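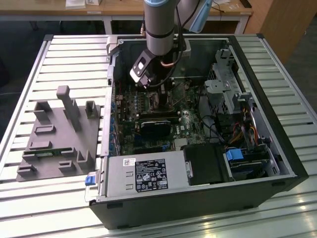

Maud Trevanion
Letterer and print prep, Bellatero

March 2025

Drumo vol. 6, reprint. Started on the big fight chapter, p. 81 onwards.

Screentone still the problem. Scans at 600 look fine on screen, then print as tartan. Rescanned the rooftop spread at 1200, straight black and white, no grey. Much better. Moire gone in the sky, still a bit in the coat. Think the coat has two sheets laid over each other at slightly differnt angles so it may just look like that. Check against the old magazine copy before touching it again.

DON'T resize after scanning. Did it twice today without thinking. Set the size first, then leave it alone.

Lettering: balloons tall and thin as usual, English wants wide. Dropped half a point on the narrow ones, broke lines by hand. Hyphens only if desperate. The shouting on p. 84 won't fit whatever I do, needs a shorter line from the translator. Asked.

Sound effects: leaving the originals in and putting small English beside them. Tried redrawing the big one on the door panel, took all morning, looked worse than the original. Scrapped.

Paper. Sosa cream, 70 gsm, shows through badly on the all-black pages. Huseritz sample is whiter and stiffer, blacks hold but it feels like a school book. I'd still go cream and lift the blacks slightly, a solid 100 is only asking for set-off on the facing page. Want a second opinon on this.

Run is 1000 copies so no room for a do-over.

To do
- gutter on the spreads, the hero's nose is in the fold on p. 92
- clean the scanner glass, hair on every page from 86
- page numbers missing where art bleeds, leave or add?
- proof of the colour opener, reds too orange last time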